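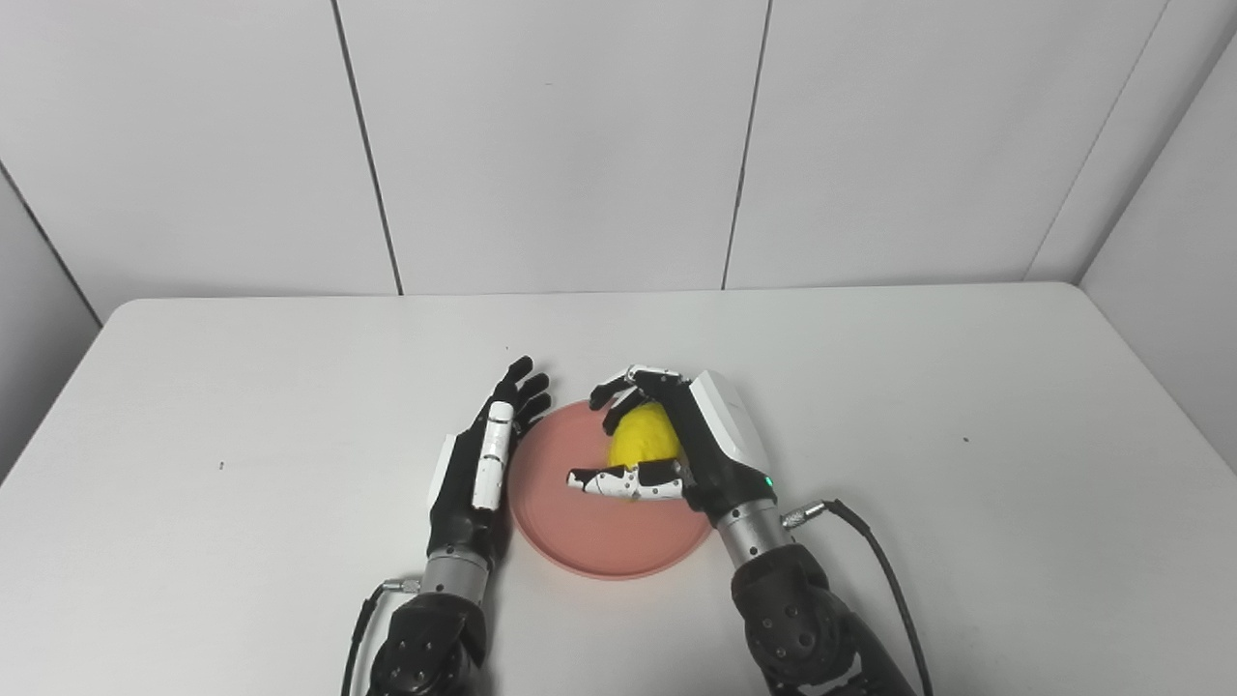 Furnov adds two-hand teleoperation recording to Fusar

News > Automation > Robot Teaching

29/08/2022

Furnov has released an update to Fusar, its software for teaching robots by remote control, that records both arms of a two-handed system as a single demonstration. Earlier versions logged each arm in a separate file and left it to the user to line them up afterward.

The update was tested at the company's Valdebenito site on a tabletop task with a bright yellow object and a shallow pink plate. The operator wears a pair of tracked gloves. Wrist pose and finger bend are read from the gloves, converted to joint targets for the arms and hands, and written to disk along with the head camera stream. The instruction for the task is short: pick up the object with the right hand and place it on the plate. The left hand stays near the plate and is recorded the whole time, even when it has little to do.

Furnov says the idle hand matters more than users tend to expect. In the old format, an arm that was not moving could be dropped from the log to save space. A policy trained on such logs had no target for that arm and would let it drift, in some runs into the path of the other one. Fusar now writes a hold command for every arm at every time step. 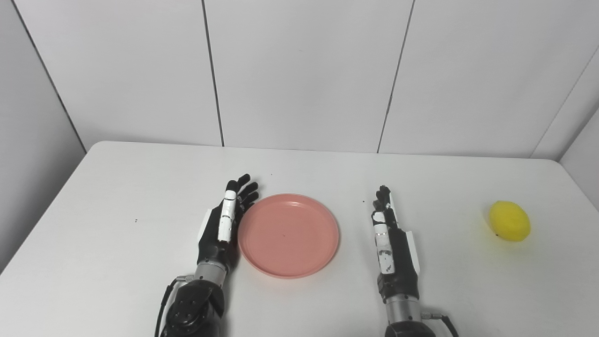 The start position of the object is changed between demonstrations, and so is the position of the plate. Furnov recommends moving one at a time for the first batch and both after that. A session at Valdebenito consisted of 42 demonstrations, 7 of which were rejected on review. The usual cause was a glove tracking dropout during the grasp, when the operator's thumb is hidden from the sensors by the palm. Rejected files are kept but flagged, and are skipped at training time unless the user asks for them.

Finger mapping has also been reworked. A human thumb and a robot thumb do not share the same range, and a straight copy of the angles tends to leave a gap when the object is small or soft. Fusar now matches the distance between thumb and fingertips first and solves for the joint angles second. The mapping is calibrated per operator in four poses: open hand, fist, flat pinch and full wrap. Calibration has to be repeated if the gloves are taken off.

Playback on the robot is limited to reduced speed by default. The limit can be lifted in the configuration file, one arm at a time. Force data is not recorded in this version, so a demonstration contains what the hand was told to do and how far it got, with no direct measure of how hard it pressed. Furnov plans to add current-based force estimates in December.

Existing single-arm logs can be imported, but the converter cannot recover the timing between two arms if the original clocks were not synchronized.
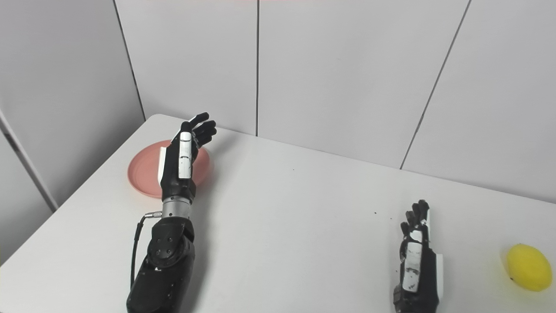 Komow, a competing supplier of hand-guided teaching kits, disputes the need for gloves on tasks of this kind. In its view an operator standing at the robot and moving the arms directly gives cleaner wrist paths, and the fingers can be driven from a small set of stored grasps. Furnov replied that stored grasps work for rigid parts and are harder to tune for soft ones.

The update is free for current license holders.

Related
- Komow shortens setup for hand-guided teaching
- Fusar file format: what changed in version 4
- Choosing a head camera position for tabletop work
- Glove tracking and occlusion, a short guide

Comments

Guest: Does the hold command use the last measured position or the last commanded one? We had slow creep with measured.

Guest: Commanded, according to the release notes. There is a switch for it.

Guest: No force data is a problem for us. We will wait for the next one.

Guest: The converter failed on our older logs until we renamed the arm channels to left and right. Might save someone an afternoon.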